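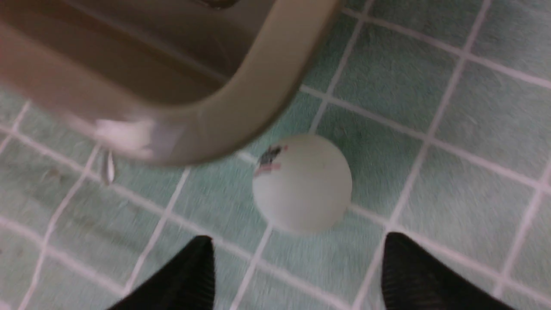
Roksolana Skoryk commented on my last post that a household of two does not blow through its water allowance by accident, and that I should go look at my meter before writing any more letters. Fair enough. I've looked at the meter. The meter and I have no further insight to offer each other, so I'm back with a proper post.

Water bill went over the base tier, no idea why
Posted by Lukian Horobets, April 16, 2020

The situation. We rent a small house on Bélanger Court in Gomer. Our water comes from Sarico, who bill monthly through a website called Skedura, where every page takes you back to the page telling you that you owe money. The base charge covers 3,000 gallons. We have never gone past it. This month the bill says 3,775, and everything over the line is charged at a rate I would expect to pay for wine.

Nothing has changed at our end. No pool, no lawn worth the name, no visiting relatives. We're home more than usual, like everyone, but I can't believe we drank it. I rinse the dishes in a basin. I turn the tap off while brushing my teeth, and have done so smugly since grade school.

I called Sarico and was told the reading was "within a normal range," and then asked whether I would like to sign up for paperless billing.

So: is it a leak, is it the meter, or is it us? And if it's a leak, does the landlord pay for the extra water or just for the part that was broken? The lease covers "utilities" in a single sentence that manages to say nothing. I've read it several times in different moods.

Roksolana Skoryk
Since I started this, I'll try to finish it.

Check the toilets first. It's nearly always a toilet. Take the lid off the tank, put in some food coloring, and leave it alone for half an hour. No flushing. If color shows up in the bowl, the flapper is leaking, and it can do that day and night without making a sound. A new flapper costs less than a sandwich and goes on by hand once you shut off the valve behind the toilet.

If the bowl stays clear, go back to your friend the meter. Most have a tiny dial or triangle that moves with very low flow. Shut off every tap and the washing machine, make sure the ice maker isn't filling, and watch it. If it moves, water is going somewhere. Now close the main valve where the pipe comes into the house and look again. Still moving means the leak is between the meter and the house. Stopped means it's inside with you.

Then get the old bills out and look for an "E" or "EST" next to the reading. If they guessed low all winter and then somebody finally came by and read the thing, you're paying for several months of catching up in one go. That happened to me in October. I had already replaced 2 flappers by then, both of them perfectly good, and I still have the originals in a drawer if anyone wants them.

On the landlord: report it in writing the day you find it. Who pays for the lost water depends on your lease and where you live, but "I told you on this date" is a much better place to argue from than "I had a feeling." Also ask Sarico if they do a leak adjustment. Plenty of water companies will knock something off once you show them the repair receipt. They don't bring it up themselves.

basementdweller_gomer
its the toilet

Had the same thing. Wife heard it, I said I couldn't hear anything, this went on for a while. It was the toilet.

Also dont bother with the chat window on Skedura, it logged me out and then asked me to rate the conversation

Lukian Horobets
Update for the record. I used blue food coloring in the upstairs tank and the bowl went the color of a sports drink before I'd gotten down the stairs. I've emailed the landlord, who replied "ok." Will ask Sarico about the adjustment when I've got a receipt. The winter bills all have actual readings on them, so I can't blame those, though I did try.

Does anyone know if the flappers are all one size or do I need to measure something?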